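Home Questions Unanswered Tags Users Help
Search questions and answers... Go

Paired hand-held grippers for collecting bedroom tasks: is the Floltberg kit worth 2,600 over building our own?

Asked 4 Oct 2025 by Remigiusz Lis
Tags: data-collection, grippers, bimanual, purchasing

I need to choose a hand-held collection kit for a two-arm project. The tasks are all soft goods on beds: folding towels, pairing socks, pulling a sheet flat, picking up clothes and putting them in a bin. The robot arms are already here and work. What we lack is demonstrations, and teleoperating the arms for cloth has been too slow to be useful.

The option at the top of my list is the Floltberg paired kit, quoted at 2,600 dollars for two grippers, the charging dock and the desktop software. Shipping is extra. The alternative is printing a pair ourselves and adding the electronics, which I price at less than half of that in parts, not counting labor. Two people would be doing the collecting, neither of them an engineer.

The seller's page covers jaw travel and battery capacity and says little else. Things I could not find out:

1. Does the left/right synchronization hold up over a long session, or does it drift?
2. How usable are the grippers on cloth over a mattress, where the surface gives under the fingertips?
3. What is the actual weight in the hand after an hour?
4. Can episodes be exported without the desktop software?

I have read the Drumov comparison from August but it only tested rigid objects on a table. Answers from people who have used a pair, please. I can read a spec sheet myself.

Comments
Jyoti Thakur: Which arms? The export format matters more for some controllers than others.
Remigiusz Lis: Six-axis, our own control stack. We convert everything to our own format anyway, so any documented container will do.

2 answers

Answer by Bjartur Steinarsdóttir
Accepted

We have run one pair for home tasks since the spring, at the Sollisham site. I will take your points in order, then add a few the seller leaves out.

Synchronization. It holds if you start both units from the dock. If you power them on by hand, one after the other, the software will pair them and report no fault, but the two streams can carry an offset. We check it by tapping the jaws together at the start of each episode and looking for the contact in both streams. In 100 consecutive episodes started from the dock we rejected 4 for timing. Before we adopted the dock rule the number was bad enough that we threw out the whole batch.

Cloth on a mattress. Usable, with practice. The jaws are wide, and on a bed the tendency is to push down until the fingertips sink in and collect a fold you did not want. Come in at a low angle and close early. A thin sheet is harder than a towel. For anything thinner than a pillowcase we had to teach people to pinch up a ridge with one gripper before bringing in the other.

Starting pose matters more than I expected. We have each person hold both units over the middle of the bed, jaws open, at close to the same height, and pause before the first motion. It gives the tracking a clean start and makes trimming simple.

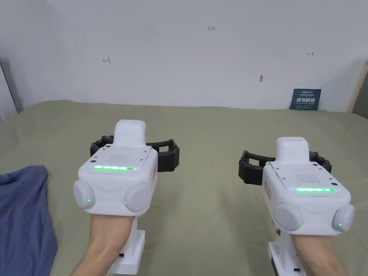
Starting pose over the bed, both units with green lights, jaws open over the sheet.

Keep the middle of the bed clear for that pause and put the items to the side. If the jaws start inside a pile, the opening values for that episode are poor and you will spend time repairing them.

Weight. Fine for the first half hour. After that the wrists notice, mostly from the tilt, as much of the housing sits above the grip. We stop after 2 blocks and switch people. Someone with small hands will have trouble reaching the button on the handle without shifting their hold, and that shift shows up in the data as a small rotation. Have them practice it before you record.

Export. Yes. Episodes are stored as plain files and there is a command-line tool. It is poorly documented. The field names for jaw width changed between two software versions with no note in the release text, so pin a version and stay on it.

Not on the seller's page:

The finger segments collect lint. On towels this is constant. Brush them out daily or the last bit of closing travel gets stiff.

Replacement fingers are sold only as a full set per gripper. Budget for one spare set.

Support answers in a few days. The answers have been correct.

On cost: if you have an engineer free for several weeks, building is reasonable. With two non-engineers collecting, I would buy. Our own printed pair worked well on the bench and lost calibration every time it was dropped, and it was dropped often.

Comments
Remigiusz Lis: Thank you. Does the jaw tap leave anything in the data that a policy could pick up on?
Bjartur Steinarsdóttir: We trim it. The trim point is the end of the pause, which is another reason to keep the pause.
Gunhild Baldursdóttir: Confirming the offset problem with manual power-on. Same behavior on our pair. A restart of one unit mid-session does it too.
Jyoti Thakur: Which software version did you pin?
Bjartur Steinarsdóttir: The one it shipped with. I have not tested the current one and would not assume the field names are stable.

Answer by Dagný Oddsson

I haven't used the Floltberg, but look at Khổng before you spend that much. They rent pairs by the month and you can send them back if it doesn't suit. We rented one for kitchen work and it was OK. Battery was weaker than claimed. I don't know how it does on cloth.

Also make sure your bed is a normal height. Ours was a low one for a different project and everybody's back hurt.

Comments
Remigiusz Lis: Renting is a fair point. Is the left/right timing done in hardware on theirs?
Dagný Oddsson: No idea, sorry. We only used one hand for most of it.
Gunhild Baldursdóttir: Check the rental terms on wear parts. Ours billed fingers separately.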